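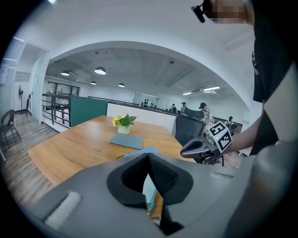 Second gripper, marker cube on top, held over the table.

How many demos before I stop and train?

We're collecting tabletop examples with a pair of hand-held grippers, one person holding both, marker cubes for tracking. The task is small stuff: pick up a packet, put it down somewhere else. I have 367 episodes so far and the policy moves like someone looking for their glasses. My co-worker wants to go to 3858, a number I believe he got from a dream. Do I keep collecting, or is something else wrong?

Posted by Otitz

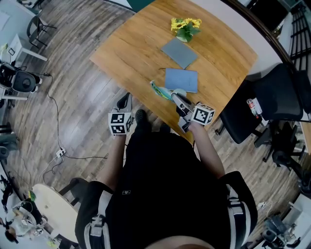 Page last changed in July, 4:40 pm

Anisa Lubis
Train now, on what you have, and look at how it fails. At Drinesura we sat on our data until we had 1337 episodes, and then found the left and right streams were out of step in most of them. That was a long month.

Before you record more, replay 20 or so and check three things. Does tracking drop when a cube turns away from the camera? Do your clips start at the same moment, or do some include you getting comfortable? And does the packet always start next to the notebook? If it does, you're teaching it to find the notebook. Move the flowers too – they make a wonderful landmark and the policy will get attached.

Closing the fingers slowly helped us more than volume did. People grab fast when they're bored, and by episode 200 everyone is bored.

Charalambos Vasilakis
652. That's what worked for me on folding napkins. No idea if it transfers to packets.

Chong
Agree with Anisa on the start positions. I'd also swap operators. Mine all came from one guy with a very particular wrist, and so the robot has his wrist now. Doltden has a script for trimming the dead time off the front of clips, though you have to rename all your folders first and it won't tell you that.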